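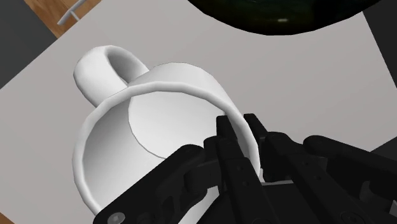 Inicio | Productos | Soporte | Sala de prensa | Contacto

Isoron retira de forma preventiva una actualización de su sistema de agarre tras detectar un fallo en el control de fuerza

Dorkosville, marzo. En Isoron queremos contar a nuestros clientes, con la misma cercanía con la que nos escriben cada día, lo que ha ocurrido con la última actualización de Lacson, el programa que gobierna nuestras pinzas robóticas de uso doméstico y hostelero, y lo que estamos haciendo para resolverlo.

El lunes, durante las pruebas en el simulador Bullau, nuestro equipo de seguridad observó que la pinza seguía cerrándose después de haber sujetado una taza por el borde. El ejercicio es de los más sencillos que tenemos (dos dedos por dentro, el resto por fuera, levantar y dejar), y quizá por eso nos llamó tanto la atención. De los 2.377 agarres simulados de aquella tanda, 29 superaron el límite de fuerza fijado para piezas de cerámica.

La causa está en una lectura que llega tarde: cuando los dedos interiores tocan la pared antes que los exteriores, el programa da por bueno el primer contacto y no atiende al segundo. Es un error nuestro, introducido en la última versión, y lamentamos de corazón las molestias que pueda causar.

La actualización se había instalado ya en 676 equipos. No nos consta ninguna persona herida, aunque sí hemos recibido avisos de tazas y cuencos rotos, que repondremos sin coste y sin pedir factura. Los equipos afectados volverán a la versión anterior en cuanto se conecten a la red. Hasta entonces, rogamos a sus propietarios que no los utilicen con vidrio ni cerámica y que mantengan las manos lejos de la pinza mientras esté en marcha.

La versión corregida ha pasado ya más de 2.235 agarres en Bullau, y ahora empieza el ensayo con piezas reales en nuestro taller de Dorkosville. Cuando termine, avisaremos a cada cliente por correo. Mientras tanto, el servicio de atención de Isoron estará abierto hasta las 20:00, y les atenderemos con mucho gusto y sin prisas.

Archivado en: Comunicados, Seguridad de producto
Compartido 29 veces | 0 comentarios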